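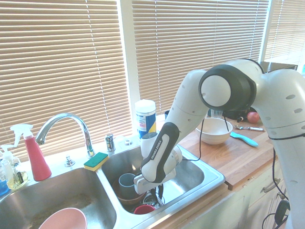
3.2 Where the dishes wait

I came into this part of the study sure that people with two sinks would wash in one and rinse in the other. That's how I was raised, and it's what the Ondstead kitchen survey assumes when it asks about "wash side" and "rinse side." Our 15 households mostly didn't do that. They picked one basin for the dirty stuff and kept the second one more or less open, for filling a pot or dumping out coffee (or, in the Mottram homes, for rinsing lettuce, which I admit made me wince a little).

Figure 4. A double sink with the dishes gathered in the right basin. The sponge is on the deck behind, by the faucet.

Figure 4 shows the pattern about as well as any kitchen I looked at. The mug is sitting inside a bowl, and I got very fond of this kind of stacking! I went through 251 diary entries looking for how people talked about it, and the word that kept coming up was "tucked." A mug gets tucked in a bowl, a spoon gets tucked in the mug, and the pile stays small enough that nobody at home feels they have to deal with it yet. One person in the Cesia group wrote that a pile only counts as a pile once it's taller than the sink.

The counter beside the sink was harder to make sense of. In 13 of the 15 homes, at least one bowl or glass lived out there at some point during the diary week, and I couldn't code those pieces as clean or dirty just by looking. When I asked, people often had to stop and think too. I ended up adding a third code, "parked," and used it whenever the owner couldn't say right away.

Cleaning supplies gave me less trouble. Sprays and soap tended to stay at one end of the deck and hardly moved all week, while the sponge wandered. I had first planned to log the sponge as a supply, along with the bottles, but it behaved so much more like a dish that I moved it over to the dish table (see 3.3), where it has its own row.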